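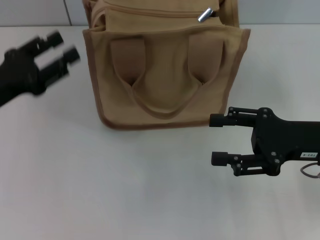 From: Teresa Veloso
To: kollside-data
Date: Jan 25, 2022
Subject: Re: [kollside-data] Idle segments in the bag task

Khôi Khổng wrote:

> The September export has 220 bag episodes. I trained on all of them and the policy hovers near the handles for a long time before it commits. Before I change the loss again, can someone tell me:
>
> 1. Are the idle stretches at the start trimmed?
> 2. Does a wrist view with no bag in it get dropped, or do I see it as a normal input?

1. No. Trimming was switched off in the Hutchins converter when we moved to the new episode format, and I did not turn it back on. Of the 220 episodes, 36 have a start longer than the limit we agreed on. I have put the list in the export folder as `long_start.csv`. Please exclude them for now – I would like to compare one run without them before anyone re-records.

2. Wrist views are never dropped. The converter checks timestamps and nothing else, so a blank view goes in with the same weight as a useful one. I do not want a filter based on whether the bag is visible, as the arm passes through such poses on every approach and the policy has to cope with them at run time.
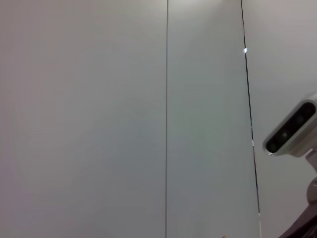
Normalization is the other thing I would check. The image statistics in the Prastix loader are computed over all cameras together, and a wrist view can be nearly all pale gray wall panel, with a three-lens camera unit on its bracket at the right and very little else. Enough of those will pull the mean up and flatten the contrast in the head view. Compute them per camera. Natália has a branch that does this, `per-cam-stats`, tested on 155 episodes from the older Grarkunmont set.

Two smaller points:

- Gripper width is logged as commanded, so a stalled finger looks like a closed one. Use `width_measured` if your reader supports it.
- Operators should mark a failed grasp with the pedal and keep going. Do not delete the episode.

Lurdes, please leave the raw files on the server until Khôi confirms his run.

Teresa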